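October 14, 2026
Ilari Vainio

Last updated: October 14

Bimanual manipulation, notes for session 4 - learning from demonstration, what we did with the Drumisent task

Recap. Behaviour cloning = copy the operator. Input is camera views plus joint angles, output is the next joint targets. Trouble is drift. Small error, arm ends up somewhere the operator never went, next guess is worse, and so on. You saw the toy version of this with the line follower.

Two fixes we care about this term:

Action chunking. Predict a block of steps in one go and run part of it before looking again. We used blocks of 50. Blocks of 100 looked smoother but the arms were slow to react when the object slid. Blocks of 15 jittered, esp. near contact.

Varied starts. Move the object between demos, turn it, start the arms from different places. Dull work for the operator but it matters more than the network does. Suominen set (see reading list) has almost no variation in start pose and you can tell.

The task: one arm goes to the object and steadies it, the other comes in to take it. Easy to say. The handover is where most of the runs fail, so most of the marks in the writeup are for how you deal with it.

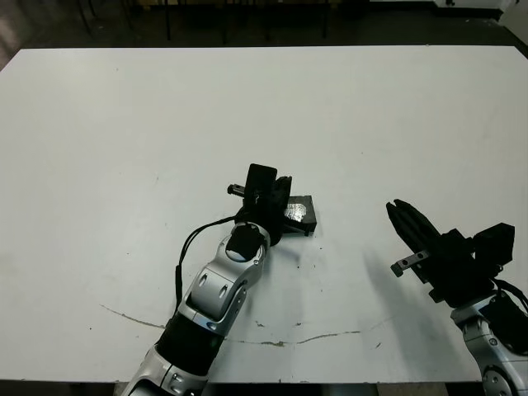 Fig. 2. Both arms over the table, left gripper at the small black object with foil tape on top, right gripper with its fingers slightly open.

Shiny surfaces - keep an eye on these. A reflection moves when the wrist moves, and a policy trained on few demos can latch on to it instead of the shape of the object. Same goes for shadows. Check by changing the lights between training and test, if the success rate falls off a cliff you have your answer.

Data: 300 demos in total, collected in June with the Brondari teleop setup. Hold back 50 for validation. Do NOT split by time step, split by whole demo, otherwise near identical views end up on both sides and your validation loss is meaningless. Two groups did this last year.

Results so far. Chunked policy beats single step on the full task, and the gap is biggest at the handover. Varied starts help both. We havent separated the effect of the two wrist views yet, so dont claim anything about them in your report.

Also note that low validation loss did not pick the best checkpoint. Later ones often had worse loss and did better on the real arms. Seperate rollouts needed, same start poses for every checkpoint.

For next time: read the Jindgate paper, sections 3 and 4 only. Skip the proof. Bring one failure case per group and say which step it went wrong at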